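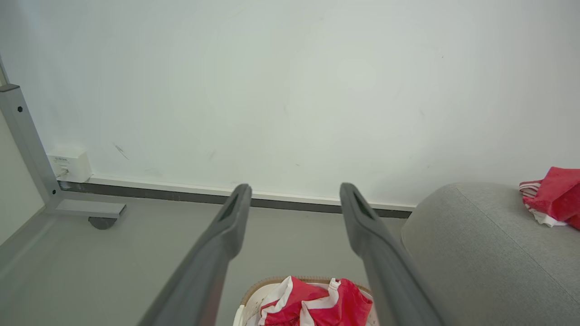
Início | Produto | Redações | Preços | Contacto

Tempo de leitura: 2 minutos

Rusinora Verifica – ferramenta para vídeos de testemunhas

O Rusinora Verifica é um programa para redações que recebem vídeos do público e precisam de decidir se os publicam. Cada ficheiro entra numa fila comum, com o nome de quem enviou, a hora de receção e o estado da autorização.

O editor pode comparar até 6 versões do mesmo vídeo lado a lado e escrever notas em cada minuto. As imagens violentas ficam desfocadas até a pessoa escolher vê-las. Esta opção foi pedida por Ruth Apaza, editora no portal Grustumis, e agora vem ligada de origem.

O que inclui a licença base:
– cinco contas de utilizador
– arquivo do ficheiro original, sem compressão
– modelo de pedido de autorização em português e espanhol
– histórico de todas as decisões

O período de teste é de 14 dias e não pede cartão. A ligação com o gestor de conteúdos Cerkosar é paga à parte e fica pronta desde março.

Para redações com mais de cinco contas, escreva a Efraín Bedoya, que prepara a proposta e responde também a dúvidas técnicas.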